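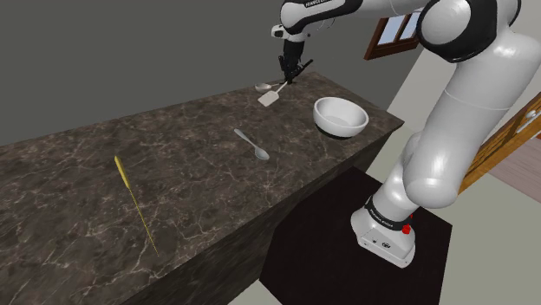 Hviid publishes good practice guide for robot arms handling kitchen utensils

SKONDANSTEAD, November. Hviid today released a good practice guide for companies and labs that test robot arms on kitchen tasks. The guide covers how a test is set up in simulation, what has to be recorded, and what must be checked before the same task is run on a real counter near people. It is free to download and use.

The guide was written over 14 months with two partners. Sindeck supplied the simulation work and Fludton ran the physical trials in its test kitchen. It contains 82 clauses in six parts. Each clause is marked either "required" or "recommended," and a test can be reported as following the guide only if every required clause has been met.

Why a guide was needed

Many groups now report results for arms that pick up spoons, spatulas, ladles and bowls. The results are hard to compare. One group may place a utensil in the same spot for every run, while another moves it each time. Some count a pick as successful when the fingers close, others when the item has been lifted and held. Reports often leave out the runs that were stopped early.

Hviid's guide sets one way of doing each of these things. It does not rank products and it does not replace existing machine safety law or standards. Users are still responsible for their own risk assessment.

What the guide requires

Part 1 covers the layout of the work surface. The position and angle of every loose item must be written down before a run begins, including items the arm is not meant to touch. Utensils near a wall or a back edge must be noted as such, as there is less room for the fingers. Thin handles lying flat on stone are treated as a separate class of item and reported separately.

Part 2 covers the approach and grasp. It sets limits on speed when the fingertips are close to the surface and requires a stop if contact force goes over the limit chosen for that task. A grasp counts as successful when the item has been lifted clear of the surface and held for 2 seconds.

Part 3 covers items that overlap or sit close together. If the arm moves a second utensil while reaching for the first, this must be logged even when the pick succeeds.

Part 4 covers simulation. Friction, mass and surface settings must be published with the results. Colors, counter patterns and lighting must be varied between sets of runs, and the report must say how. A result from simulation must be labeled as one wherever it appears, including in slides and videos.

Part 5 covers the move to real equipment. No task may go to a physical counter until it has completed 900 simulated runs under the final settings, with no unexplained contact between the arm and the counter. The first physical runs are done at reduced speed with an operator at the emergency stop.

Part 6 covers records. Every run is kept, including failed and stopped runs. Files must be stored in a form that another lab can open without special software. The guide includes a blank run sheet and a sample report.

Knives and other bladed tools, hot surfaces and liquids are outside this edition. Hviid plans to address them in a later supplement and has not set a date.

How it was tested

Draft clauses were tried first in Sindeck's simulated kitchens and then at Fludton. Several were changed as a result. An early draft asked for a fixed gap between utensils, which was dropped because items in real kitchens are seldom spaced that way. The rule on logging disturbed items took its place. The wording on stopped runs was rewritten after the two teams read it differently.

Availability

The guide, run sheet and sample report are available now from the Hviid website. Sindeck's set of reference counter layouts can be downloaded from the same page. Comments on the first edition can be sent through the online form and will be reviewed twice a year.

About Hviid

Hviid is based in Skondanstead and writes test methods and practice guides for service robots used in homes, kitchens and care settings.

Press contact

Hviid Press Office, Skondanstead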